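The Blanket That Ate My Winter
Sunday, September 29, 2024

Well, hello again, and apologies to the three or four of you who wrote to ask if I'd given up on the blog. I haven't, I've just been under a blanket. Quite literally, for most of July, because once a crochet blanket gets past a certain size you don't so much work on it as wear it, and in our draughty old house that was no bad thing. 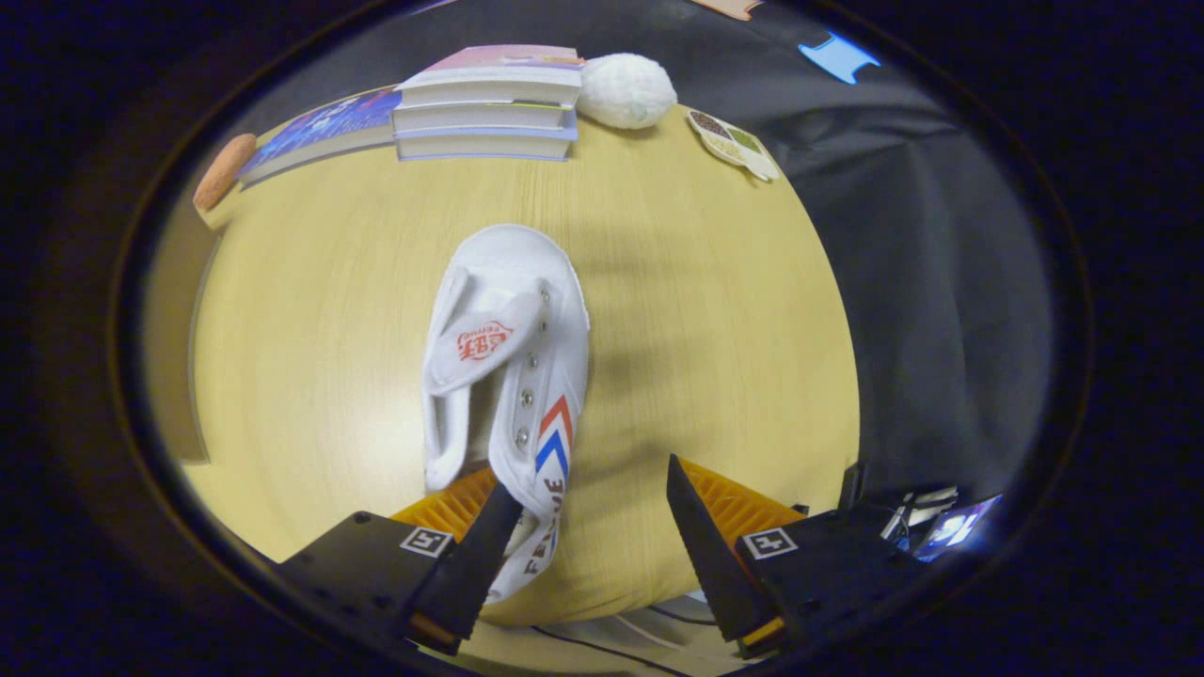 So, the blanket. Some of you will remember that I'd been putting aside leftover balls of wool with a vague idea of doing a mitred square blanket, where every square joins on to its neighbours as you go and there's no sewing up at the end. I loathe sewing up. I have two cardigans in the cupboard that are complete apart from their sleeves, and the sleeves are in there too, in a bag, waiting for a better woman than me.

The pattern I settled on is called Stukus, by Emília Krajčí, and I can't say enough good things about it. It's written for 300 squares, which I read, and understood, and then apparently forgot, because somewhere past the halfway point I looked it up again and had to go and put the kettle on. Each square takes me 20 minutes if the telly isn't too interesting. I'll let you do the sum. I did it once and won't be doing it again.

Emília's trick is in the corner. Most mitred squares have you work a double crochet three together (I'm using Australian terms here, so American friends, that's your single crochet) right down the middle, and you get a hard little ridge that you can feel through a sheet. She has you skip the centre stitch on every second row and pick it up on the way back, and the diagonal lies beautifully flat. It took me four goes and some language to get it, and then my hands just seemed to know. If you're stuck, try it in a pale colour first. I started in navy, at night, under the bad lamp. Learn from me.

The wool is mostly Rusnák 8 ply, which I've been buying for years and had in every colour except the ones I needed. I did run out of the grey, and the new lot was a different dye batch, noticeably greener, and I fretted over that for the best part of a week. In the end I scattered the new squares in among the old ones instead of letting them all land in one corner, and now it looks as though I planned it. My sister says she can still tell. My sister was not asked.

I also had a fling with the Vuninow cotton blend for the border, and it was a mistake — lovely in the ball, lovely colour, but it has no give at all next to wool and the whole edge frilled up like a lettuce. I pulled out an entire side and went back to wool. The cotton has since become dishcloths, and very nice they are too.

Hook-wise, I used my 4 mm Hikell for nearly all of it. The handle's gone a bit shiny where my thumb sits. I went up to a 4.5 for the border, and that helped with the last of the waviness. Then I blocked it on the spare room floor over every towel we own, which meant that anyone wanting a shower had to drip dry until it was done, and there were remarks.

I'd meant to weave the ends in as I went along. I always mean to. I was good for the first 40 squares and then I got cocky, and so the whole of August was me with a darning needle and the cricket podcasts. If you are starting one of these, please, please do your ends at the finish of every row. I'll be saying the same thing to myself next time and we'll see who listens.

Anyway, it's on the end of the bed now, even though the weather has turned and we're down to a sheet and a light doona. I go in and look at it sometimes. It weighs about as much as a dog.

Next up is something small. I've got my eye on a little sun hat for my niece's baby, in cotton, with a brim that I'm told is simple — and after that I suppose I really should have a look at those sleeves. If anyone has made the hat with a stiffened brim, do leave me a comment and tell me what you used, as I've read three different opinions and they all contradict each other. Sugar water? Surely not, with our ants.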